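Chapter 5
Storing Small Parts

What this chapter covers
Choosing a drawer cabinet
Setting up the work surface
Sorting and labeling
Keeping a stock list

Terms to know: divider, bin, frame, reorder point, dead stock

A repair shop can own the right screw and still lose half an afternoon looking for it. Small parts are cheap one at a time, so people tend to treat them as if they cost nothing. They get dropped in coffee cans, left in coat pockets, or swept into the trash at closing. When the Stamden repair shop went through its bench stock one December, it found more than 4000 loose fasteners in jars and cans, and many of them had been bought again while the first lot was still in the building.

In Chapter 4 you learned how to store hand tools. Tools are large enough to hang on a wall or lay in a chest, and you can tell at a glance when one is missing. Small parts need closed sides, a floor, and a place for a label. For most benches that means a drawer organizer, a frame with rows of small bins that slide in and out.
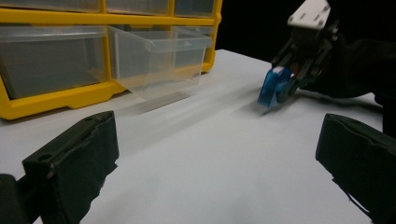

Clear bins are the usual choice for mixed hardware. You can check what is in a bin without opening it, and you can see when the level is getting low. Solid bins cost less and hide dust and scratches, but every one of them has to be labeled before it is any use. The Hutchins supply catalog lists both kinds under stock number 3019, so read the order line carefully if you buy from it.

Before you buy, check how the bins are held. Some have a stop at the back that keeps them from sliding all the way out. Others lift free, which is handy when you want to carry one bin to the job and a nuisance when you pull too hard. Look at the dividers too. A frame that bends when it is full will pinch the bins and make them stick.

Setting up the work surface

Sorting goes faster on a clear, flat surface in a plain light color. Dark screws and washers show up well against it. Move everything you are not sorting to one side, including the organizer, and leave yourself an open area in the middle to work in. Wipe the surface down first. Grit picked up with the parts ends up in the bins, and later in the threads. 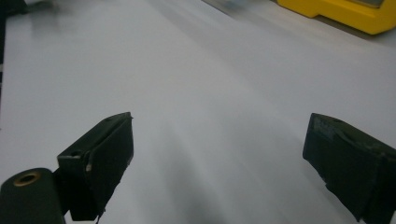
Pour out one container at a time. Spread the parts in a single layer with the side of your hand and pull out anything bent, rusted, or stripped. Sort first by type, then by size. If you try to do both at once you will end up with too many small piles and run out of table.

Leave 2 bins in each cabinet empty. New sizes will turn up, and a cabinet filled to the last bin has to be rearranged every time one does. The Brildale shop did not leave any, and its metric washers spent most of a year in a paper cup.

5.1 Types of Small-Part Storage

Storage for small parts falls into three groups: fixed bins, sliding drawers, and portable cases. We begin with fixed bins, the oldest of the three and still the most common in stockrooms.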